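# Drindale room-service set: README

Maintained by Phúc Ông and Sang-wook Ra, Prastberg site

## What the set holds

The set contains 478 episodes of a two-armed robot working in simulated guest bedrooms. It was made to support the Tumeo trial at Prastberg, a staff lodging block with 176 rooms, where part of the room reset between guests is being moved from housekeeping staff to a machine. All episodes were driven by housekeepers on paid hours, using the Pace control station.

Each episode covers one part of a reset: desk, drawers, bedside or floor. Desk episodes start with both grippers raised at desk height and the usual small items left out, among them a potted plant, a vase and a tablet.
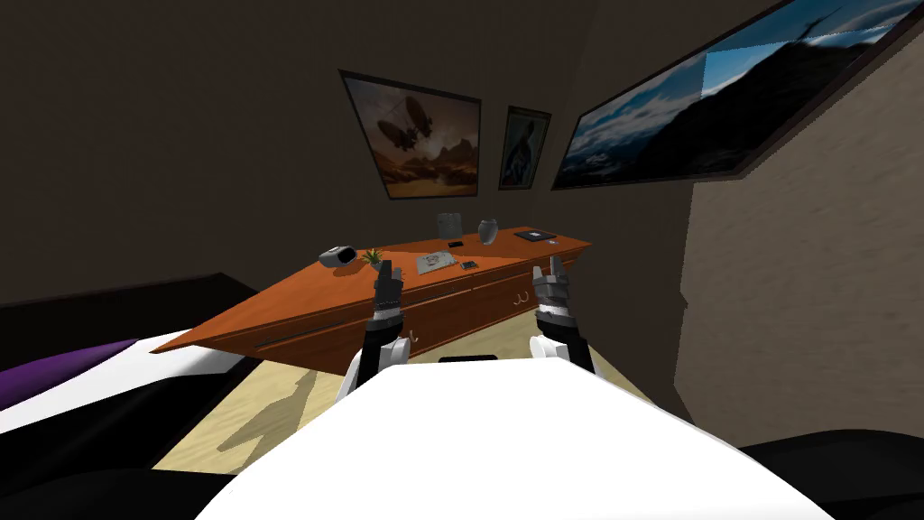 Issue 3 · p. 2

## Why housekeepers drive

In the first issue the operators were engineers. Their episodes were quick but did not follow the order of work used on the floors. Staff clear the desk from the back edge forwards and open drawers last, so that nothing is knocked into them. From issue 2 onwards only people with at least one season in the block have recorded episodes.

Operators work in blocks of 100 minutes, with a break halfway. Time at the station counts as normal shift time. A room quota is not applied on those days.

## Views

Two views are supplied per episode, one from the body and one close to a gripper. The close view rolls with the wrist, and furniture may appear at any angle or upside down. 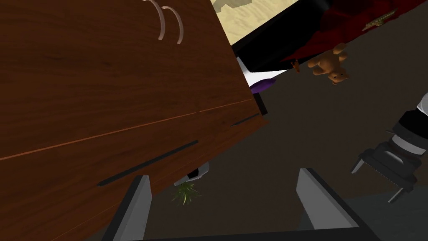 Do not rotate these files to level them before training. The roll is stored per step in `wrist_pose`, and levelling breaks the match between the two. Operators see the same unlevelled view at the station. Most reported that it took a few shifts to get used to, and two asked to work from the body view only. Their episodes are marked `body_only`.

## Changes to the job

The trial rota moves desk and drawer checks to the machine. Bed making, bathrooms and lost property stay with staff. Items found in drawers are logged by a person – the machine stops and calls. The call rate in simulation is too high for daily use, and staff have said that walking back to a room costs more time than checking the drawer themselves. This is open as a fault against the July build.

## Known limits

- Roughly 3,000 steps have missing gripper force values. They are set to -1.
- Soft items on beds are present in some rooms but are not handled in any episode.
- Drawer handles are of one curved type only.

Send corrections to Sang-wook Ra. Questions on shifts and operator consent go to Phúc Ông.

Related items

Drindale corridor set: README
Pace control station: setup notes
Prastberg trial rota, staff copy
Tumeo call log format, issue 2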